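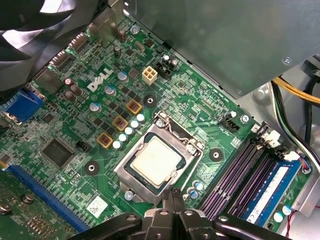
Shuzhen Ren asked whether the diaries could be read in the order they were written, and not sorted by language. They can now. Sort on the column called entry_no.

Dullisholm Newcomer Diaries, README

A collection of diary entries by people in their first year in Dullisholm, written for the Zindis newsletter and gathered into one set of text files. There are 1225 entries by 90 writers. Most are in English, the rest in Mandarin or Arabic with an English translation beside the original.

Files

entries.csv - one row per entry: entry_no, writer code, month of stay, language, text
translations.csv - English versions, matched on entry_no
topics.txt - the 30 topic words used for tagging (housing, school, post office, weather and so on)

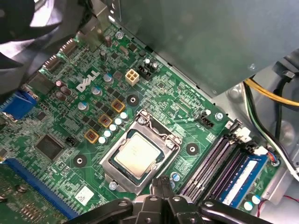

Processor socket on a Dell board.

How the entries were collected

Writers handed in their pages on paper or by email. Zhenhua Xu typed up the handwritten ones and kept the spelling as it stood. Names of neighbours, landlords and employers were replaced with a letter. Street names were left in, except where a writer asked for them to go.

Known problems

The June entries from the Hollis group have no month of stay. Some translations are shorter than the originals - the translator left out greetings and repeated lines. A few writers stopped after one entry.

Use

Free for teaching and study. Please don't try to work out who the writers are. To print an entry in full, write to the Zindis desk first and give the entry_no.

Last changed 2021-02-16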